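## Filuvberg Chip Carving Knife Set, Harndale Edition

The Filuvberg set is supplied to schools, guilds and private carvers who require a dependable group of knives for chip carving in lime and other close-grained woods. It comprises a cutting knife, a stab knife and a small detail knife, together with a leather strop and a printed pattern book.

The pattern book has been prepared by Kornél Pálfi, tutor in decorative carving at Harndale. It contains 292 patterns, arranged by difficulty, and includes borders and rosettes drawn from a bridal chest dated 1699. Each pattern is printed at full size and may be traced directly on to the wood. 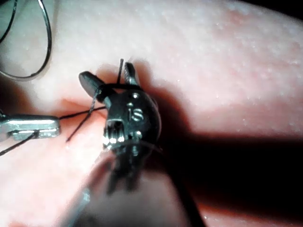 Handles are of pear wood, oiled and left unvarnished. The cutting knife is 19 cm long overall and is ground with a flat bevel on both sides. Blades are sharpened before dispatch – a few strokes on the strop are normally all that is needed before first use. Left-handed carvers may use the set without alteration.

**Item details**

- Cutting knife, stab knife, detail knife
- Strop and one block of Tasine honing compound
- Pattern book, spiral bound
- Canvas roll with tie

Replacement blades are available from Marinescu and are fitted at the workshop. Customers should allow around 11 working days for this service. Knives should be returned in the canvas roll with the blades covered.

The set is not suitable for unsupervised use by children. Orders from schools must be signed by the head of department.

Prices and stock checked 13 Dec 2005.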